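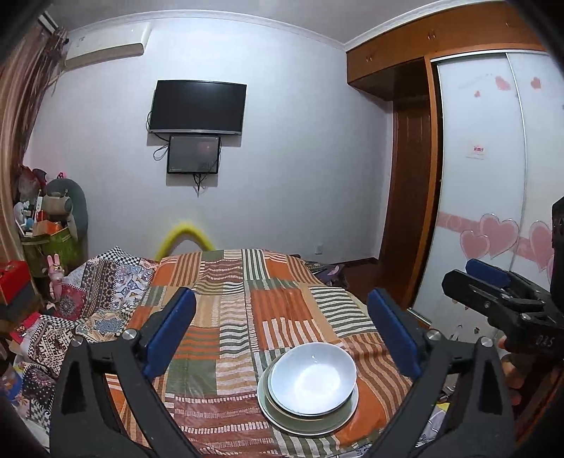
# Netach dishes subset: known fault, please read before training

This is the part of the Netach recordings made with two hand-held grippers, left and right, on dishes laid on a bed. It has 788 episodes. In 102 of them the jaw opening value is wrong, and we ask you to not use these for any policy that controls the grip.

## What went wrong

The encoder on the right unit slipped on its shaft. The video is good and the pose is good, but the opening is reported 60 counts too wide. A model trained on this data believes the jaws are still open when they already press on the rim. On the test arm at Flureck it closed too hard and a plate broke. No person was hurt, but pieces went under the safety mat and the cell was stopped until it was cleaned.
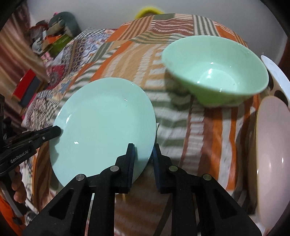
Plates are the most affected, as a rim is thin and a small error in the opening is already too much. For bowls the error is the same, only it is less easy to notice in the replay.

## What we changed

- `grip_valid` is now false for all bad episodes
- the loader skips them by default, use `--keep-bad` if you study the fault
- closing force on the Flureck arm is limited in firmware, not only in the config

We did not try to correct the values, because the slip was not constant in every episode.

Log entry: 08/07/2023, checked by Lorcan Kavanagh, Derkano.

If you find another episode with this fault, please open an issue with the episode number.

We use cookies to remember your settings. Accept all | Manage choices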